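Workshop tips: choosing a gripper and cameras for shelf-and-basket work

Notes from comparing grippers at the Narkstead workshop, for anyone setting up a robot to handle bottles and shopping baskets. Written up by Nouhaila Badawi, November 20, 2020.

Look through the wrist camera before choosing fingers

A thick finger hides a lot. Mount the camera, open the live view and check how much of the basket remains visible with the hand in its working position. If the fingertip falls across the middle of the view, shift the mount sideways before changing the lens.

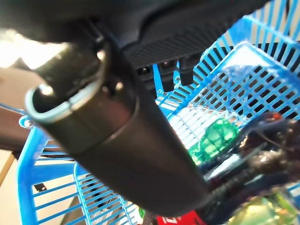

Photo: Nouhaila Badawi / Narkstead workshop

Focus is the second check. Set it for the basket wall and accept a blurred fingertip. The Mirani camera has a fixed lens, so test it at 200 mm before drilling any holes. The Drinen can be refocused with a small key. Lock the ring afterwards with a dab of thread sealant.

Shiny wire and clear plastic upset exposure. Chrome rods close to the lens give hard white highlights, and automatic exposure then darkens everything else. Use a manual setting and keep it the same for every gripper under comparison. 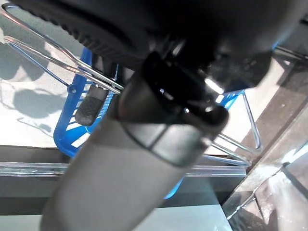 Holding a basket by the rim

Grip the near rim and let the basket tilt a little. A thin rim needs fingers that close fully; check this on the bench with a strip of card. Route the wrist cable with enough slack for a full turn, and tie it above the joint.

Try the hold with one bottle inside before adding more. Repeat with the other arm at the shelf, as reaching shifts the load on the holding arm.

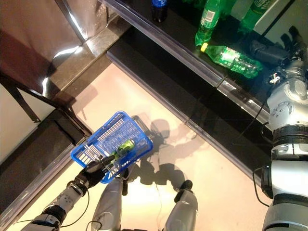 Left hand on the basket rim, right hand beside the bottle lying on the shelf.

Use the head camera for planning and the wrist cameras for the last part of the reach. Glossy shelves produce reflections that a controller may take for objects. Include upright and fallen bottles in the same test, plus some cans on their sides, and note the results for each separately.

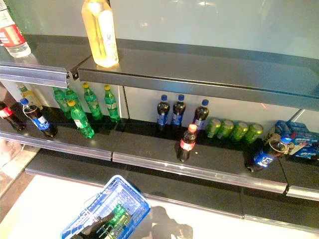 Keeping the comparison fair

Change one part at a time. Run the Cullulari controller with the same speed limit for both hands, and save the settings under a new number after each change (our last set was 1718). Wipe the finger pads between runs with a dry cloth. Recheck the mounting screws after every four runs.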